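October 3, 2025

Brew day! I've been up since before the dog and I'm writing this with sticky elbows and a plate of toast next to me, so forgive the handwriting if I ever read this back.

The pear saison is finally in the fermenter. I have wanted to make this beer since August, when Deming Liao brought over that bottle of perry and we sat on the back steps arguing about whether pear is too shy a fruit to survive a saison yeast. He said it would vanish. I said it would vanish only if you were rude to it. Neither of us had any evidence at all, but we both got very loud, and by the end of the bottle I had promised to brew one and he had promised to drink it whatever happened.

So! The grain bill is mostly pilsner malt, with a good scoop of wheat and a little bit of rye that I had left over from the spring. I nearly put honey in and then talked myself out of it, as I want to know what the pears do by themselves first. Honey can be next time. The mash smelled wonderful, like the inside of a bakery when they've just opened the door, and I stood over it far longer than I needed to. I came in a hair warm on the first reading and stirred like mad with the lid off until it dropped, and after that it sat exactly where I wanted it for the whole hour. I don't think I've ever had a mash behave that well. I kept going back to check on it because I didn't believe it.

Hops were easy. A small bittering addition at the start of the boil and then a handful right at the end, just enough to give it some edge – I was aiming for 17 IBU on paper and I'm happy to be wrong in either direction. Teresa Fitzgerald thinks I should have gone lower. She texted me twice during the boil to say so (she was supposed to be at work) and I sent her back a picture of the kettle foaming right up to the rim, which I thought made a pretty good answer. It didn't boil over, by the way. I had the spray bottle ready and I caught it in time, and I am going to be proud of that for at least a week.

The pears are the part I can't stop thinking about. I bought them at the orchard stand out past the quarry, the ugly ones from the seconds bin, all freckled and lopsided and smelling like candy. I've had them sitting on newspaper in the spare room getting softer and softer, and last night I cut them all up, which took forever, and froze them in bags. They go in once the first rush of fermentation settles down. I tried a slice with some black pepper and it was so good that I wrote PEPPER on the back of my hand so I'd remember to crack a few corns into the bag with them. Just a few! I ruined a perfectly nice blonde with coriander once and I have learned something from it.

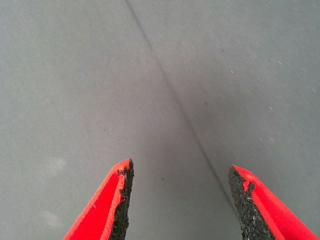 Chilling took longer than I'd like. The tap water still isn't very cold this time of year, and I ended up sitting the kettle in the laundry sink with every ice pack in the house. While I waited I cleaned the mash tun and wrote labels in my head. I want to call it Futness. I know it isn't a word. It was what Deming wrote on the score sheet at the last club tasting where he meant "fullness," and I laughed so hard I had to go stand in the hall. I've been saving it for a beer that earns it. If this one comes out thin and sour then I suppose I'll have to call it something else, but I have a good feeling.

Gravity came in a little higher than planned. If the yeast eats as much as it did last time, I should land a bit over six percent, stronger than I meant, but it's fall, and a fall beer can have some shoulders. I pitched two packets of yeast, one more than the recipe asks for, because the first had been at the back of the fridge longer than I care to say.

Club news, since I keep forgetting to write it down. We voted on the theme for the winter swap and it's smoke! I'm thrilled. I have never made a smoked beer and I have no idea where to begin, and those are my favorite ones. Teresa is already planning a smoked porter and says she's going to name it Masri, after the street she grew up on. I might try something pale instead, a light lager with just a whiff of campfire at the edge of it. Deming wants to smoke his own malt on the grill. We'll all be picking grain out of his lawn until spring.

Also, I finally opened the last bottle of the brown ale that I put away in the closet and, oh, it was lovely. All the roughness had gone out of it. It was toffee and walnut and a little bit of orange peel, and I had it with a grilled cheese (the sharp cheddar, with the crusts nearly black, the only right way). I should have kept more of them. I say this every single time and then I drink them all in the first month.

Things to do before the pears go in: boil the mesh bag. Find the long spoon, which I'm sure is in the garage. Get more sanitizer. Ask Teresa for her big funnel back, nicely. Move the fermenter away from the window, as the afternoon sun gets in there and I don't want it creeping up too warm, although a saison wouldn't mind much.

The timing should be 14 days from now for a first real taste, if I can hold out. I won't hold out. I'll be in there with the sample thief by the middle of next week telling myself it's for science.

Later – I went down just now to look at it before bed and there's already one slow bubble coming through the airlock. I waited for another one and it took ages, but it came. The whole corner smells like bread and apples. I texted Deming "it lives" and he wrote back "rude to the pear?" and I told him no, I've been a perfect gentleman to the pear, and the pear isn't even in yet.

My back hurts and I still have the kettle to scrub. I'm leaving it to soak until morning.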